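Lunch for one, Ralolbridge style

Twelve-thirty and the line at Pelley is already out the door. Mostly people on their own. Soup, bread, a seat by the window if you're quick.

Živko Nedeljković opened the place in February with 23 seats and no table bigger than a two-top. His bank thought he was nuts. He now does 400 lunches a week, 555 in a good one.

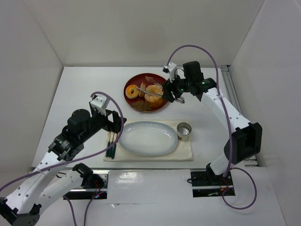 The rent helps. Trandgate, two streets over, wants double for half the kitchen. "I looked, I laughed, I went home," he says.

Menu is short. Lentils, a chicken thing, rice with whatever the market had. Pruvost does the bread and drops it at six, still to be sliced. Prices havent moved since opening – he says they'll have to by fall.

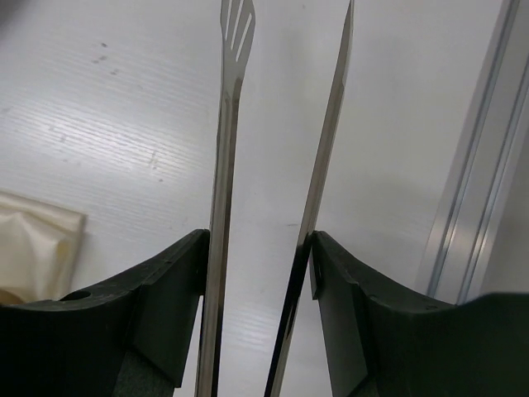 And the regulars? Nurses, a couple of bus drivers, one guy who reads the same paperback every day. Nobody rushes them. Phones stay in pockets, more or less.

Dinner is next, maybe. Nedeljković wants to try two nights a week and see who shows up. Go early – the lentils are gone by definately one-thirty.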